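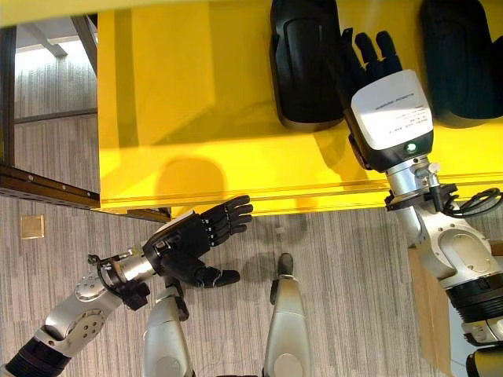 Is the Worlow cabin case worth it for short hotel breaks? For two or three nights, yes, if you pack light.

Took mine to Clomham in June. 18 nights away in total now, wheels still quiet. Handle wobbles abit when fully out. Zip is good, inside pocket too small for a washbag.

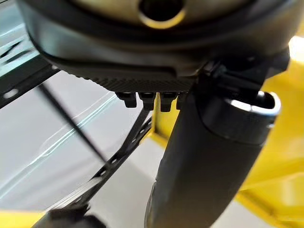

Lock is the weak bit, had to reset the code twice at check-in. Would still buy again over the Janevski, wich is heavier and has no side handle. Four stars.

Štefánia Machala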